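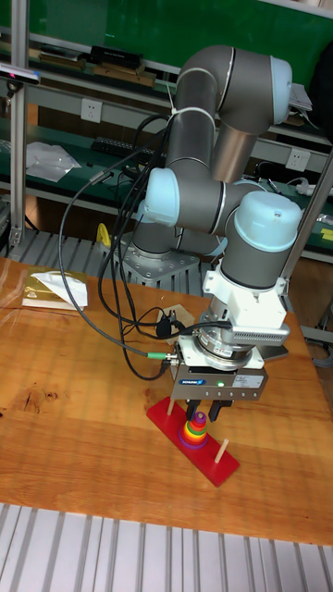
Classic puzzles deserve a permanent place in the common room, and the Endora reading rooms are right to keep them on open tables. A puzzle shut in a cupboard is seldom asked for. The Tower of Hanoi makes the case well: a red board, three pegs, and coloured rings narrowing to a small purple one, all resting on the middle peg. The rules take 2 minutes to learn.

Milard withdrew its puzzles in April to make space for 21 further seats. The seats are welcome, but the loss should be reconsidered before the autumn term.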